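The Basket Problem

Four weeks, one apartment, and a stack of plastic bins that was supposed to fix everything

It started with the drawer under the coffee maker. Batteries, rubber bands, three kinds of tape, a key to something. Everyone has one. I had four.

So in March I said enough. Cleared the lot onto the bedroom floor and went shopping for containers, which every organizing book tells you is the wrong order. Sort first, buy later. I know. I bought first.

Kesska was the closest store, the big one out by the ring road, and it has a whole aisle for this. Clear boxes, lidded boxes, felt cubes, wire things that snag sweaters. I spent an hour and a half in there and came out with baskets. Just baskets. Open top, gray, little holes all over the sides. No lids, no labels, no system. The cashier asked if I was moving.

The case for a plain basket is pretty simple. You can see what's in it. You can throw something in from across the room when you're tired. A lid is one more step and I'm a person who skips the step, I've got a closet full of nice lidded boxes from Toko with all the stuff sitting on top of them.

Gray was a gamble. I wanted white, they had white, but white shows every thumbprint and the one I've had in the bathroom for years is now the color of tea. Gray hides it. Gray also goes with everything in a rental, where the counters are one thing and the floors are another and you picked neither.
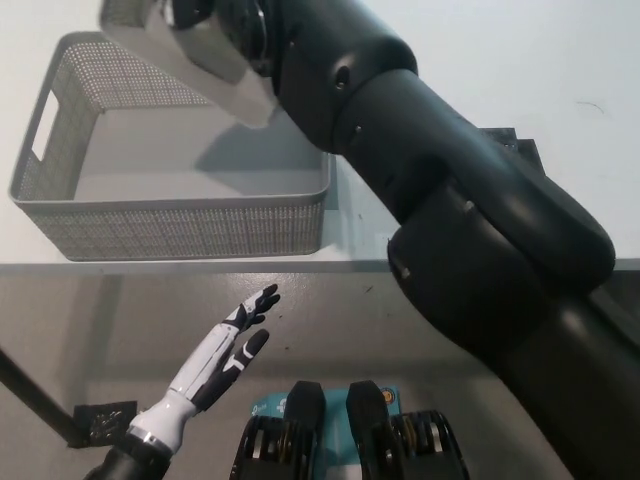
Then size. This is where I messed up. I measured the shelves and forgot to measure the stuff. Dish towels folded in thirds fit beautifully. Dish towels folded the way I really fold them do not. Extension cords went in fine, came out as one cord. Snacks were the big win: bags standing up like files, you flip through and grab.

What doesn't work is anything small. Pens find the holes. So do bobby pins, paper clips, birthday candles, those tiny screws that come with curtain rods. For a week I lined the bottom with newspaper, then remembered the sides were the problem. Small things live in jars now. Old jam jars, free, done.

Handles matter more then you'd think. A cutout in the end is enough for a shelf at chest height, you hook your fingers in and pull. Up top, above the fridge, I want two good handles and something light inside. Paper towels. Not the slow cooker, I tried the slow cooker.

A word on price. The baskets were cheap, the wall shelf was not. I'd been looking at the Prastham unit, 165 dollars, decent depth, no back panel so you can run a cord through. Phí makes a prettier one for 200 and I went to see it twice. Bought the Prastham. The other 35 went to jars I didn't need, see above.

And cleaning, since people ask. Mesh gets dusty. Not on the flat parts, in the little squares, a gray fuzz you only notice when the sun's low around 4 in the afternoon. Dish soap, a soft brush, a rinse in the tub, upside down on a towel overnight. Don't bother with a cloth, it just pushes the fuzz through to the other side.

Was it worth it? The bedroom floor is clear. Three of the four drawers are empty or close to it, and I haven't bought tape since the spring becuase I can finally see how much tape I own. I also read somewhere that organizing one room can cost 2,000 dollars if you hire it out, and I spent a fraction of that and got to complain the whole time.

The fourth drawer I left alone. The key is still in there.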